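Section 4. Setting up the room: heat, humidity and the Puveck controller

Read Section 3 first if the controller isn't on the wall yet. This section assumes power is on and the display says READY.

For games rooms, dens, basements, converted garages. Same steps for all of them. Garage people see 4.6 too.

4.1 What you need

Puveck controller, mounted
One Motent humidity sensor per room (two if the room is L-shaped)
Dehumidifier or humidifier on a switched outlet
Small flathead screwdriver
Pencil and paper. You will want to write the offsets down.

Sensors ship with a pull tab in the battery door. Pull it. Most of the "dead sensor" mail we get is the tab.

4.2 Placing the sensor

1. Pick an inside wall. Not an outside one, it reads cold in winter and wet in summer.
2. Chest height. Away from vents, lamps, the TV, direct sun.
3. Keep it out of corners. Air sits there.
4. Peel the backing, press, hold. Or use the screw if your walls are textured.
5. Wait for the green blink. No blink, take the battery out, count to ten, put it back.

Note: do not put the sensor inside a cabinet or behind a door that stays open. It will read the cabinet.

Note: if you have a dartboard, don't mount the sensor anywhere near it. Yes, really. We replace these under warranty once and once only.

4.3 Pairing

1. Hold MENU on the controller until the screen goes dim, then let go.
2. Scroll to SENSORS, press OK.
3. Choose ADD.
4. Press the button on the back of the sensor. One short press. Long press wipes it.
5. Wait. The screen says SEARCHING, then FOUND.
6. Name it. Six letters max. DEN, GAMES, BSMT, whatever.
7. Press OK twice. Once saves the name, once saves the sensor. People miss the second one.

If it says FOUND and then drops back to SEARCHING, the sensor is too far off. Walk it closer, pair it there, then put it back on the wall. Once paired it holds on at a longer distance than it pairs at.

Two sensors in one room: pair both, then go to SENSORS, GROUP, tick both, SAVE. The controller uses the average. If the two readings are miles apart, one of them is in a bad spot. Go back to 4.2.

4.4 Setting the target

Factory target is fine for most rooms. Change it only if you have a reason.

1. MENU, then TARGET.
2. Up or down to the number you want.
3. Set the BAND. This is how far the reading can drift before the outlet switches. Wider band, less clicking on and off.
4. Press OK.
5. Leave it alone for a full day.

Step 5 is the one everybody skips. Walls, rugs, sofas and books all hold water and let it go slowly. The number on the screen in the first hour tells you very little. If you keep chasing it you'll end up with the band too tight and a dehumidifer that short cycles all night.

CAUTION: short cycling kills compressors. If the outlet clicks more than 6 times in an hour, widen the band.

Wood and felt items: if the room has instruments, framed prints, card tables or anything with glued joints, steady matters more than low. Pick a middle target and stay there all year. Don't dry the room out hard in June and then let it swing back.

4.5 The outlet

1. Unplug the appliance.
2. Plug the switched outlet into the wall.
3. Plug the appliance into the switched outlet.
4. Turn the appliance ON at its own knob and set it to its highest setting. The controller does the deciding from here.
5. MENU, OUTLET, TEST. You should hear a click and the appliance should start.
6. Press TEST again to stop it.

Appliances with soft-touch buttons often won't come back on by themselves after a power cut. They won't work with this outlet. You need one with a mechanical knob or with auto-restart. Check before you buy, the box usually says.

CAUTION: outlet is rated for 1000 watts. Never run a space heater through it. Not for a minute, not to test it. Newer outlets (the ones with the Fena label on the underside) are rated for 2000 watts, still no space heaters.

CAUTION: no extension cords, no power strips.

Tank full: the controller can't see the bucket. If the humidity climbs and the outlet shows ON, go look at the bucket. Or run the drain hose and forget about it. Hose must slope down the whole way, no loops.

4.6 Garages and rooms that get cold

Ordinary dehumidifiers ice up in the cold. If the room drops low overnight:

1. MENU, TARGET, LOW TEMP HOLD.
2. Set to YES.
3. Pick a cutoff. Check the appliance manual for its lowest working temperature and go a little above.
4. OK.

The outlet now stays off below the cutoff and comes back when the room warms up. The screen shows a small H while it's holding. It is not a fault. Please don't reset it.

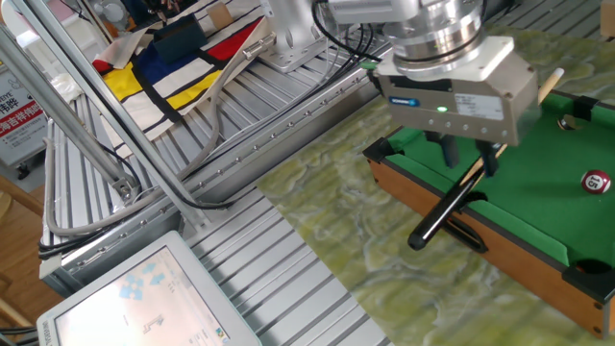
Garage doors leak along the bottom. New seal first, then fiddle with the settings. No controller will keep up with a one-inch gap.

4.7 Checking the offset

Every sensor reads a bit high or low. To correct:

1. Put a Barua salt packet and the sensor together in a zip bag. Seal it.
2. Leave overnight, somewhere with steady temperature. Kitchen counter is fine, windowsill isn't.
3. In the morning read the sensor on the controller without opening the bag.
4. Compare with the number printed on the packet.
5. MENU, SENSORS, pick the sensor, OFFSET. Enter the difference. If it read high, the offset is a minus.
6. Write it on the paper. Offsets are lost when the battery is changed.

Do this once a year. Packets can be reused until the salt goes completely liquid, then throw it out.

4.8 Quick fixes

Screen blank: check the breaker, then the ribbon cable behind the faceplate.
Reading stuck on one number: sensor battery.
Reading shows two dashes: sensor out of range or battery flat.
Outlet clicks, nothing starts: appliance knob is off, or it has soft-touch buttons. See 4.5.
E4: band is set wider than the target allows. Lower it.
E7: two sensors with teh same name. Rename one.
Room smells musty but reading is fine: look under the rug.

Anything else, write to Haf Dafis at the support desk. Include the serial number (inside the faceplate, left side) and your offsets. Units with serials under 900 have the older menu, so TARGET is under SETUP and there's no GROUP option.

Go on to Section 5 for schedules.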